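The Year I Painted the Back Bedroom Blue

I have wanted a dark room for as long as I can remember, and this July I finally got one. 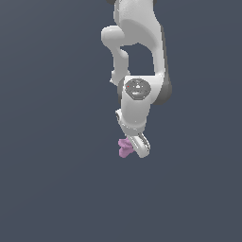
Every house I have ever lived in has been magnolia. My parents' house was magnolia, my student house was magnolia with bits of old poster tack on it, and when we moved to Flalness the whole place, upstairs and down, had been done out in the sort of cream that makes you think of school dinners. I always said I would change it and then I never did, partly out of laziness and partly because I am a coward about colour. I would bring home those little cards from the paint shop, prop them on the mantelpiece, look at them for a fortnight and then put them in the drawer with the takeaway menus. What I kept coming back to, though, was a dark slate blue with a bit of grey in it, flat and quiet and the same all over. I love how white looks against it. Anything pale and shiny seems to come forward and sit up straight.

So that was the plan for the back bedroom: slate blue walls, white woodwork, and as little else as I could get away with. It is a small room and it faces north, and everybody I mentioned it to said the same thing, that I should paint it something light to "bring the sun in". Well, there isn't any sun to bring in. There's a hedge. I have lived with that room in cream for years and it never once looked sunny, it just looked a bit poorly, so I thought we might as well go the other way and make it cosy.

I bought the paint from Talukder's on the corner by the station, which is the kind of shop where you go in for a roller and come out with a roller, a packet of picture hooks and some advice. The lady behind the counter asked me how many walls, and was I doing the ceiling, and had it been papered before, and I didn't know the answer to that last one. (It had. More on that in a minute.) She mixed me 3 litres of the blue and told me to give it four coats if I wanted it to look the way it did on the card. Four! I nodded as though this was perfectly reasonable and then had a little sit down in the car.

Now, the wallpaper. Under the cream there was lining paper, and under the lining paper, on the chimney breast wall, there was a brown and orange pattern of what I think were meant to be teapots. I found it because one corner had come away behind the wardrobe and I did what you should never do, which is pull it. Off came a strip as long as my arm, and then another one, and by teatime I was up to my ankles in it and there was no going back. I kept a piece of the teapots and I've put it inside the cover of my recipe book. Somebody must have been very pleased with that wall once.

The plaster underneath was in better shape than I deserved. I filled the holes with a tub of Zetow filler that had been in the shed since we moved in, and sanded it the next morning with all the windows open and a scarf round my face. Dust still got everywhere. I was finding it in the butter.

Then came the actual painting, and I have to tell you that the first coat of a dark colour is a horrible thing. It goes on streaky and purple and you can see every stroke of the roller, and I stood in the doorway with a mug of tea feeling quite sick about it. The second coat was better but patchy, like a cow. I had a real wobble at that point and went as far as looking up what it would cost to get someone in to put it right (£88 just to come and quote, which settled that). The third coat was when it turned. I did it late in the evening with the lamp on, and went up the next morning at half past six in my dressing gown to see, and there it was, my blue. I did the fourth coat anyway, out of respect for the lady in the shop.

A few things I would do differently, if they're any use to you. I'd buy a better brush for cutting in, as mine shed bristles from start to finish and there are 2 in the wall by the light switch that I'll be looking at until I die. I'd do the woodwork first. And I'd take the curtain pole down properly instead of painting round the brackets, as now I can never, ever change the curtain pole.

The furniture has gone back in, though less of it than before. There's the bed, my grandmother's chair — re-covered years ago and still the comfiest in the house — and a white Brustton lamp I had been saving for somewhere nice. I haven't put any pictures up. I keep going in with the hammer and the hooks, and then I sit down in the chair for a bit and look at the wall, and come out again.

Next is the landing, which is still magnolia. I've got the cards on the mantelpiece and I'm leaning towards green.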